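Restroom clearing enters trial at Windonora depot

March 8, 2022

Wenerura, the contract cleaning firm that services the Windonora bus depot, has moved its restroom automation project from simulation review to a limited trial on the night shift. The trial covers 11 restrooms and is scheduled to run for 180 nights. Cleaning staff were told of the change at a shift meeting and given a two-page summary of revised duties.

The system is supplied by Lazaridis and uses a single arm with a two-finger gripper. It does not scrub or disinfect. Its assigned task is clearing: picking up items left on flat surfaces so that a cleaner can wipe them. At Windonora this step has been done by hand at the start of each visit, and items that might belong to a passenger or driver are logged and stored for collection.

Before any equipment was approved for the building, Lazaridis ran the task in simulation. The test set contained 1424 runs, with the objects and their placement changed between runs. Tank lids were included as a work surface, and the objects were chosen to differ in shape and stiffness. One layout put a work boot, a green spray bottle, a dark red candle and a mottled cloth on the same lid.

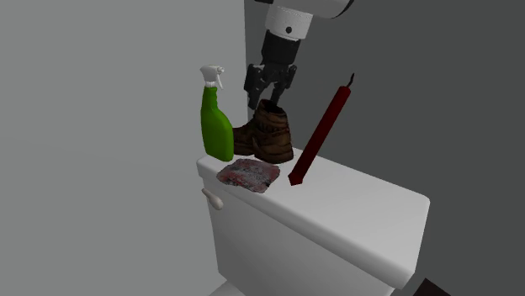 The clearing step was never the slow part of the job, one cleaner wrote in response to the staff summary, and the time goes to floors and to waiting for a room to be free. The same response asked whether the arm's working time would be counted against the cleaner's time for the room.

Wenerura's written answer is that it will not. Room times will be recorded from the point when the cleaner enters, and clearing will be logged separately. The firm has also said that the existing allowance of 20 minutes per restroom stays in place for the length of the trial. Any change to the allowance would be negotiated after the results are released, and not before December.

The main change for staff is in the order of work. Under the present method, one person clears, cleans and restocks a room in a single visit. Under the trial method, the arm clears the room with the door locked, and the cleaner enters after a status light outside the door turns green. A cleaner who finds items still on a surface clears them by hand and enters a code on the wall tablet. No explanation is required with the code.

Staff on the night shift will also take on a new duty, listed in the summary as exception handling. It covers items the arm has dropped, items it has declined to pick up, and stops caused by a joint or gripper fault. Cleaners may restart the arm once per room. A second stop is passed to the Lazaridis support line, and the room is then cleaned by the old method. Training takes one paid shift and is open to all night staff, including those who do not work in the trial restrooms.

Soft and irregular items received the most attention in the review. A boot can be gripped at the shaft, but the load sits to one side and the heel and toe can swing during the lift. Lazaridis set a slower lift speed for footwear as a result. Thin cloths lying flat remain on the list of items that may be left for the cleaner.

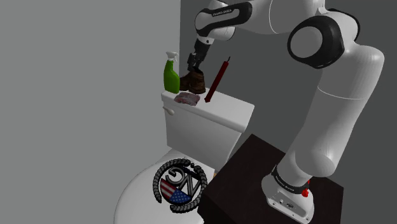
Simulation view: the gripper holds a boot by the shaft at the toilet tank lid.

Chemical containers are handled under a separate rule. Spray bottles will be moved only if they are upright, and they will be placed in a tray with raised sides. A bottle lying on its side is treated as an exception. The rule was added at the request of the night shift, which has been responsible for reporting spills.

Lost property procedures are unchanged in most respects. Items cleared by the arm go into a numbered bin, and a cleaner enters them in the log at the end of the shift. Erner, which manages the depot building, asked that the bins be locked between rooms. Keys will be held at the night desk.

Wenerura has stated that no positions will be removed during the trial. It has made no commitment for the period after it. Staff may ask to be moved to restrooms outside the trial, and requests will be handled in the order received.

Results are to be posted in the staff room every four weeks. The posted figures will cover completed clears, exceptions by type, restarts, and room times under both methods.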